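FOR IMMEDIATE RELEASE

Mudbridge Transit District Board Approves Fare Change and Bus Shelter Funding Plan

MUDBRIDGE – The Mudbridge Transit District Board of Directors voted 7 to 2 to approve a revised fare schedule and a local funding plan that will pay for the replacement of bus shelters and the repair of stop platforms across the district. The new fares take effect in February.

Under the plan, the single-ride adult fare will rise by 25 cents, from $1.75 to $2.00. The monthly pass will increase from $40 to $44. Fares for riders age 65 and older, riders with disabilities, and students in grades K through 12 will remain at their current levels. Transfers between district routes will continue to be free for two hours after boarding.

All revenue from the increase will be placed in a restricted account for stops and shelters. The account may not be used for salaries, vehicle purchases, or administrative costs. The district will publish the account balance each quarter along with its regular financial statements.

"The board heard clearly from riders that any new money should be spent where they wait for the bus," said Domnica Pascu, chair of the Board of Directors. "This plan puts that commitment in writing and gives the public a regular way to check on it."

The district currently serves 451 stops in Mudbridge, Gondimholm, and the surrounding unincorporated areas. A condition survey completed by district staff last year found that 263 of those stops need a new shelter, a new concrete platform, or an accessible connection to the nearest sidewalk. Work will begin on the Route 7 corridor between downtown Mudbridge and the Gondimholm park-and-ride lot, where platform repairs have been deferred in each of the last three budgets.
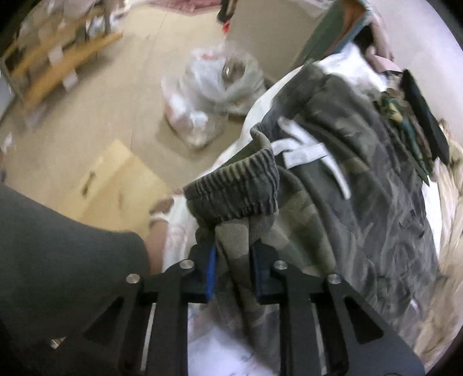 Camouflage trousers with a gathered elastic waistband.

The plan also includes a cost-sharing agreement with the City of Gondimholm. The city will pay 30 percent of the cost of sidewalk connections within its limits and will waive right-of-way permit fees for district projects. The Gondimholm City Council approved its part of the agreement last month. A similar agreement with the township of Flunerwood is under discussion and will require a separate vote of the board.

Two directors voted against the measure. Director Nigel Sugden said that he supported the shelter program but objected to paying for it through fares.

"Riders are being asked to cover a cost that belongs to the whole district," Sugden said. "I would have preferred to see this matter go before the voters as part of a general levy."

An amendment offered by Sugden to delay the fare change until the end of the next fiscal year failed, 3 to 6. A second amendment, requiring the board to review the new fares after 18 months, was adopted without objection.

Riders who hold a current monthly pass may use it until its printed expiration date. Ten-ride tickets bought at the old price will be honored for six months after the change. New fare tables will be posted on all buses, at the Mudbridge Transit Center, and on the district website before the new schedule takes effect.

The district will hold two public information sessions on the construction schedule. The first will begin at 6:30 p.m. in the community room of the Mudbridge Transit Center, and the second will be held at Gondimholm City Hall. Dates will be announced with the next board agenda. Spanish interpretation will be provided at both sessions, and other language assistance may be requested from the district office at least three business days in advance.

About the Mudbridge Transit District

The Mudbridge Transit District is a public agency governed by a nine-member board. It operates fixed-route bus service, paratransit service, and two park-and-ride lots.

Media Contact:
Office of Public Information
Mudbridge Transit District

###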